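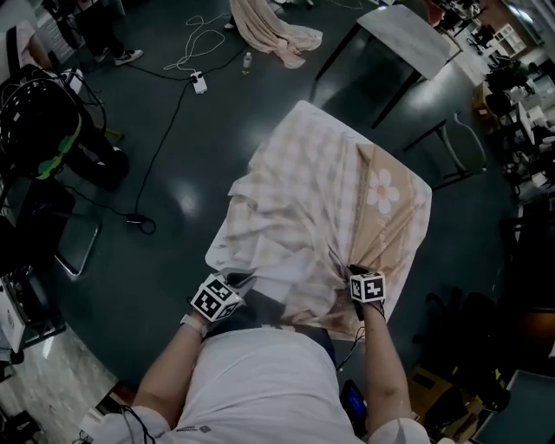

Muchen Yuan

Chapter 4
Recording Cloth Handling by Hand

4.1 Scope

Chapter 3 ended with a working pair of hand-held grippers. The present chapter covers their use on fabric. Cloth is a demanding first material for a shared-workshop build: it has no fixed shape, it hides its own edges, and a fold changes when either hand moves.

Two methods are treated. In the first, cube markers are strapped to the backs of the hands and the bare fingers grip the cloth. The printed squares give position and orientation – the fingers themselves are not tracked. In the second, the operator works through the gripper, and the jaw opening is recorded with the pose. 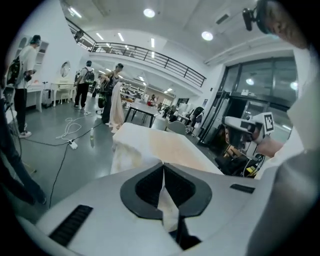 Jaw surface matters more than closing force. A ribbed lining holds a single layer of thin cotton at a force that lets a smooth lining slip. Section 4.3 gives the lining pattern used in the Plimov build, with the changes made by Consuelo Taipe for heavier fabric.

4.2 Before recording

Set the table so that all four sides can be reached. Route cables behind the operator. Check that each marker reads at 90 degrees of wrist rotation, then record a test run of 300 frames. Discard the run if 47 or more frames have no marker fix – the usual fault is a loose strap.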